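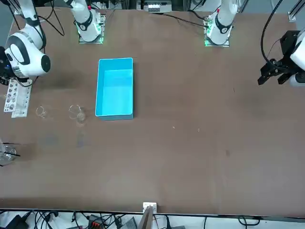
酢なんて安いのを一本買っておけば一年はもつでしょうに、どうしてわざわざ自分で造るの、と店先で言われることが今でもあるのだそうだ。そう言われるたびに、では小さじに一杯だけ、と味見をすすめてしまうのが癖になっていて、おかげで話がちっとも先へ進まないんですよ、とグラーゲイト(Grargate)酢造所のご主人は笑う。

うかがったのは一月の、よく晴れてはいるけれど足元から冷えてくるような午後だった。ロアステッド(Lorstead)の駅から川沿いの道を歩いていくと、橋を渡りきらないうちから、なんともいえない甘酸っぱい匂いが漂ってくる。りんごの皮をむいて、そのまま台所に置き忘れたときのような匂い、といえば伝わるだろうか。迷いませんでしたか、と聞かれて、鼻で来ましたと答えたら、たいそう喜んでくださった。

造っているのは、りんごの酢がほとんどで、あとは洋梨の酢と、年によって麦芽の酢を少し。もともとは食堂の厨房で長く働いていて、酢は買う側だったという。

「料理をしていた頃は、酢のことなんて考えたこともなかったんです。棚のいちばん下に大きな瓶があって、空になったら次が来る。それだけの付き合いでした。それが、ある秋にりんごの絞り汁が余りましてね。お酒にするつもりで樽に入れて、蓋をちゃんと閉めたつもりが閉まっていなかった。春に開けたら、もう立派な酢です。がっかりしましたよ、楽しみにしていましたから。でも捨てるのも惜しいので豆の煮込みにちょっと落としてみたら、これが、いつもの煮込みと全然ちがう。あの鍋のことは今でもよく覚えています」

それから厨房を辞めて独り立ちするまでには、ずいぶん遠回りもしたらしい。最初に借りた小屋は夏に暑すぎ、次に借りた地下室は冬に冷えすぎて、酢酸菌がまるで働いてくれなかった。今の建物は昔の馬具屋で、壁が厚く、窓が小さい。人が住むには少し陰気だけれど、酢にはちょうどいいのだという。

蔵の中を見せていただいた。樽は一つが300リットル。寝かせた樽の横腹の上に穴が開けてあって、そこに目の細かい布が留めてある。空気は通したいが、虫は通したくない。布をめくると、液の表面に薄い膜が張っているのが見えた。これが酢酸菌の膜で、ご主人はここだけ急に声をひそめる。

「大きな声を出したって沈みやしないんですが、なんとなくね。揺らすと膜が破れて沈んでしまうんです。沈んだら、また張り直すのを待つ。だから樽のそばでは走らない、物を落とさない。うちの子どもたちが小さい頃は、蔵に入るときだけ忍び足になって、それはもう可愛らしかったですよ」

りんごは、丘の向こうのオンデッティ(Ondetti)果樹園から届く。甘いだけの品種では味がぼんやりするので、渋くて生では食べられないような古い品種を混ぜてもらっている。配合は毎年違う。果樹園のほうでも、そんな実は鳥しか喜ばないからと木を伐るつもりでいたのを、待ってもらったのだそうだ。

仕込みは、まず絞り汁をお酒にするところから始まる。甘みがすっかり抜けて辛口になったら樽に移し、前の年の酢を少し足してやる。足すのは種のようなもので、これがあると膜の張りがいい。あとは待つ。温度を見て、匂いをかいで、また待つ。

「お客さんに、毎日何をしているんですかと聞かれるのがいちばん困ります。かいで歩いているんです、と言うと、仕事をしていないと思われる。でも本当に、匂いがいちばん早いんですよ。つんとした接着剤のような匂いがしてきたら、空気が足りないか、お酒が強すぎるか。チーズのような匂いのときは、これはもう、布を外して覗きこむ前から嫌な予感がしています。そういう樽は、春まで様子を見て、だめなら窓ふきに使います。うちの窓だけはいつもきれいです」

酢になってからも、すぐには瓶に詰めない。若い酢は角があって、舌の脇のほうに刺さる感じがする。これを別の樽でさらに2年寝かせる。飲ませていただいた寝かせる前のものと後のものでは、同じ樽から出たとは思えないほどで、後のほうは酸っぱさの奥から、焼きりんごの焦げたところのような香りがゆっくり上がってきた。帳面に感想を書こうとしたのに、もう一口いただいているうちに書き忘れてしまった。

瓶はムラデノヴィッチ(Mladenović)硝子という小さな工房の、首の細いものを使っている。いっぺんに勢いよく出ないのがいいところで、たっぷりかけたい人からは苦情も来る。一年に詰めるのは2,000本。もっと造ればいいのに、とよく勧められるけれど、樽を置く場所もなければ、かいで歩く鼻もひとつしかないから、というのがご主人の返事である。

料理の話になると、さすがに元は厨房の方で、止まらなくなる。

「ドレッシングにするのはもちろんいいんですが、私がおすすめしたいのは、最後に落とすひとさじです。かぼちゃのスープ、レンズ豆、それから焼いた豚肉の肉汁。塩が足りないかな、と思ったときに、塩の前に酢を入れてみてください。たいていそれで済みます。それと、いちご。いちごに砂糖をほんの少しと、うちの洋梨の酢を振って、食卓を片づけているあいだ置いておくんです。これは孫に教わりました。どこで覚えてきたのか、聞いても教えてくれないんですけれどね」

家で造ってみたいという人には、どう答えていますか、と尋ねてみた。ご主人はしばらく考えてから、広口の瓶がひとつあればいい、と言った。保存料の入っていない、濁ったりんごのお酒を瓶の半分まで入れて、生きた酢を足す。割合はお酒4に対して酢が1。口に布をかけて輪ゴムで留め、食器棚の上のような、暖かくて日の当たらないところに置く。気になっても瓶を揺すらない。

「うまく膜が張ったら、見せに来る方がいるんですよ、瓶を抱えて。電車で揺られてくるから、着いたときにはもう沈んでいるんですが。それでも、昨日までは確かに張っていたんです、とおっしゃる。わかります、わかりますとも。私だって誰かに見せたいですから」

うかがっている途中で、樽を洗う手伝いの人が顔を出し、二番目の列のひとつが今朝から少し静かすぎる、というようなことを言った。静かというのは音のことではなく、匂いの立ち方のことらしい。ご主人は失礼しますと席を立って、なかなか戻ってこなかった。戻ってきたときには袖口を濡らして、布が目詰まりしていただけでした、ああよかった、と心からほっとした顔をしていた。

これから造ってみたいものは、とお聞きすると、すぐに、蜂蜜、と返ってきた。蜂蜜を水で薄めてお酒にして、それを酢にする。小さな瓶では一度うまくいったのに、樽にしたとたん、途中で止まってしまった。養分が足りないのか、寒かったのか、今もわからない。

「わからないまま、まだ蔵の隅に置いてあるんです。ときどき布をめくって、どうだい、と聞いてみる。返事はありませんよ。でも先週は、ちょっといい匂いがした気がするんです。気のせいかもしれませんけれど、帰りにかいでいかれますか」

もちろん、かがせていただいた。蜂蜜の匂いと、ほんのわずかに、つんとくるものがあった。そうお伝えすると、ご主人は布を丁寧にかけ直して、では春にまたいらしてください、と言った。

グラーゲイト酢造所の店は土曜の午前中だけ開いている。量り売りをご希望の方は、空き瓶をよく乾かしてお持ちください。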